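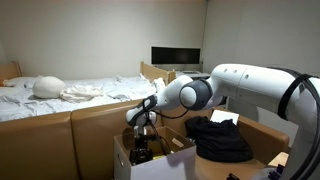

Tuesday, Trostus kit room. Entry by R. Dudás.

Away shirt, second sample round. Priltholm delivered the revised samples at 9:40. The collar has been changed from the crew neck to the shallow V requested in September. The green is closer to the approved swatch but remains slightly yellow under the hall lights. J. Jireš will compare it again in daylight before any comment goes back to the supplier.

Fabric weight: 181 grams per square meter on the body panel, as specified. The sleeve panel was not weighed.

Crest: heat-applied version on the match shirt, embroidered version on the replica. After six washes at the normal setting, the upper left point of the heat-applied crest had lifted on two shirts, both size medium. The embroidered crests showed no change. I. Michalík considers the press time too short and has asked Priltholm for their settings.

Sponsor mark: the Tenton lettering sits too low on the small sizes and meets the hem of the front stripe. R. Lynch to send a corrected drawing. The Belay sleeve patch is accepted as supplied.

Goalkeeper shirt not received. P. Dolan has been informed.

The home shirt is closed and no further changes will be taken. The third shirt remains on hold pending league approval of the number color. Old numbers (white, thin outline) were hard to read from the far stand.

Outstanding: shorts, size large, waistband.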